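Cheguei à Drullow com uma ideia bem errada na cabeça: achava que ensinar um braço robótico era coisa de sentar e programar. A operadora que me recebeu riu (com simpatia, vá lá) e me botou para assistir. Ela trabalha com demonstração há dois anos e pediu para não ter o nome publicado, então fica sendo só "ela".

"Eu programo muito pouco", me contou. "O que eu faço o dia inteiro é pegar coisa de dentro de uma caixa. Só que pego com o braço do robô."

São dois jeitos. No primeiro, ela segura o braço com as mãos e o leva até o objeto, feito quem ensina criança a segurar o lápis. No segundo, conduz tudo à distância, de olho na garra. Perguntei qual prefere e ela nem pensou: "À distância, sempre! Com a mão eu empurro demais, o movimento fica com o meu peso dentro. Aí o robô aprende o meu empurrão."

Adorei essa frase e pedi para ela explicar melhor. O sistema, batizado de Gikik pela equipe, grava por onde o braço passou, quando a garra abriu, quando fechou. Se ela hesita, a hesitação vai junto. "Tem gravação minha de junho que eu reconheço de longe, porque eu parava em cima da peça antes de descer. O modelo começou a parar também. Uma vergonha — tive que refazer 40 demonstrações."

Para a tarefa da caixa, a conta estava em 1222 gravações no dia da minha visita, das quais 167 descartadas. Quis saber o que derruba uma gravação. Cabo enroscado, ela disse, é o campeão. Depois vem a peça que encosta na parede da caixa, porque a garra precisa de espaço dos dois lados para fechar. E tem o cansaço, que ela percebe no próprio punho: depois de uns turnos mais compridos, os movimentos ficam curtos, meio irritados.

"Quantas seguidas você aguenta?", perguntei. "Seis. Depois levanto, tomo água, reclamo de alguma coisa e volto."

Ela veio da Postmont, onde separava encomendas na esteira, e garante que aquilo ajudou mais do que qualquer curso. Quem separa encomenda olha primeiro por onde a mão vai sair, me disse, e só depois por onde vai entrar. No curso interno, que o pessoal chama de Katayama, ela tenta passar isso aos novatos e nem sempre consegue. Eles querem ir direto na peça mais fácil, e ela deixa ir! Na terceira ou quarta tentativa, o resto da caixa está todo empurrado para o canto e aí a conversa começa.

Antes de eu ir embora, ela ainda quis falar dos bloquinos de montar, que parecem a coisa mais simples do mundo e dão um trabalhão por causa do ângulo da garra. 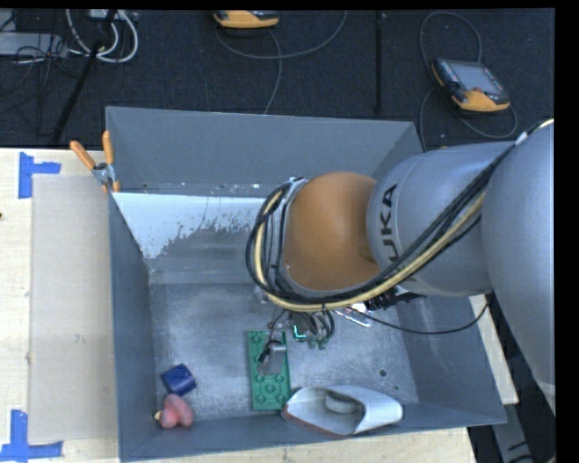

"O bloco comprido eu pego pelos lados, no meio, e desço devagar", continuou. "Se pego perto da ponta, ele gira quando sobe, e o robô aprende a girar também. Os novatos acham que é frescura minha. Eu mando gravarem dez do jeito deles, a gente assiste junto e depois apaga tudo."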